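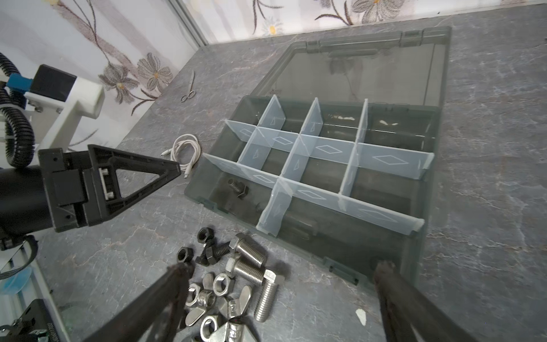 Ludger Strobel writes that his family reached the field with every piece of their bed frames and none of the bolts, and he asks that new families be told to pack hardware separately.

November | Household Office, Hornus Mission Fellowship
Reading time: 3 minutes

Packing Furniture for Overseas Shipment

Families assigned to the Lillach station are asked to take apart all beds, tables and shelves before the crate is collected. Hardware should be removed completely and sorted by item of furniture. Bolts left half-threaded in the wood tend to bend in transit.

Write the name of each item on masking tape and attach it to the matching hardware. Keep a second list with your travel papers. Hex keys should go in hand-carried or checked baggage, as crates may arrive up to 5 weeks after the family does.

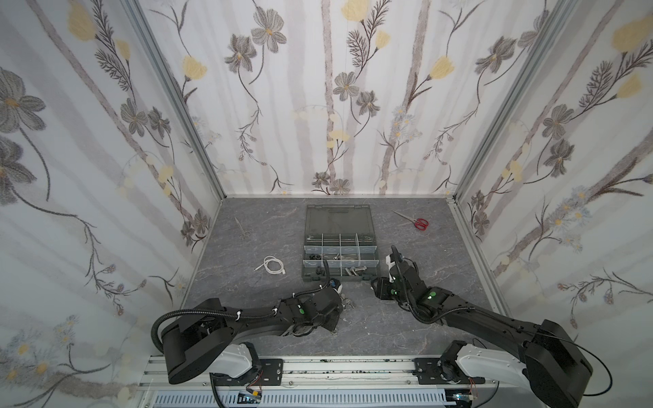 Small fasteners in a divided organizer box.

Steel parts rust quickly in the coastal storage shed at Gautier. Wipe them with a light coat of machine oil and enclose a packet of drying agent. Mattresses must be wrapped in two layers of plastic and taped at every seam.

Crates weighing more than 263 pounds require a second shipping form. Please request it from the Tustell warehouse before the crate is sealed.

Contact the Household Office | © Hornus Mission Fellowship | Back to top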